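Subject: Re: [walville-menders] sorting trays, and what to do with all the little bits

On a wet afternoon in October a list member wrote:

> I've inherited three biscuit tins of mixed small parts from the Lodhi
> clear-out and I'm losing the will to live. Does anyone sort on a tray?
> I've been using the lid of a roasting tin but it's too small and
> everything slides into one corner. Also, is it worth lining it with
> something? The last lot left marks all over my table.

Oh, I do sympathise! I had two tins from the same clear-out and they lived under my stairs until my other half started making remarks. So yes, I sort on a tray, and I wouldn't go back to the table top now for anything.

What you want is something metal, shallow and a good deal bigger than you think you need. Mine came from the surplus place at Vetevbridge (down the side of the tyre shop, ring the bell and wait) and it's an old grey sheet-metal thing with sloping sides. The slope is the bit I'd look for. With straight sides you end up scrabbling at a washer in the corner with your fingernail, but on a slope you can just push it up the side and pinch it. They had a couple of sizes when I was last in, and I'd go for the larger if it fits on your table.

Don't worry in the least about scuffs. They're all scuffed! A bit of dust and the odd dark smear never hurt anything, and if you buy one nice and shiny you'll only be cross the first time you drop a bolt in it. 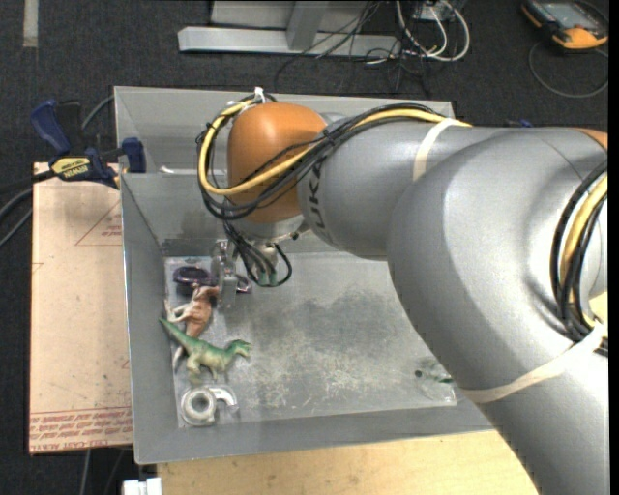 As for lining it, I've tried most things. Newspaper is hopeless, the small bits get under the edges and you throw them out with it. A tea towel stops things rolling but every split pin catches in the weave. I did use a rubber mat for a while, and that was fine until I got oil on it. These days I'm a thin clear plastic sheet person, cut a bit smaller than the floor of the tray so it lies flat. When I'm done I pick it up by two corners and tip the leavings back in the tin.

My other tip is to put out hardly anything at a time. I used to empty the whole tin in one go and then stand there feeling defeated with a cup of tea. Now I put a few bits down at one end, leave the rest of the tray clear, deal with those, and fetch a few more. It sounds slower, I know, but my second tin took me two evenings and the first one took most of a month (I kept having to pick it all up so we could eat).

I wouldn't bother with too many categories either. I got through 269 pieces in the first tin, and yes I did keep a tally on the back of an envelope, and they all went in jam jars. Threaded, not threaded, electrical, and a jar for mysteries. The mysteries jar is fuller than I'd like. If anyone recognises a little brass collar with a flat on one side I've got a handful of them going spare.

Is the Furkimholm swap still on, by the way? I could bring the spare jars, and I've got a stack of lids that might fit.

Off to find my glasses.

--
walville-menders mailing list
To leave the list, send a blank message with "unsubscribe" in the subject line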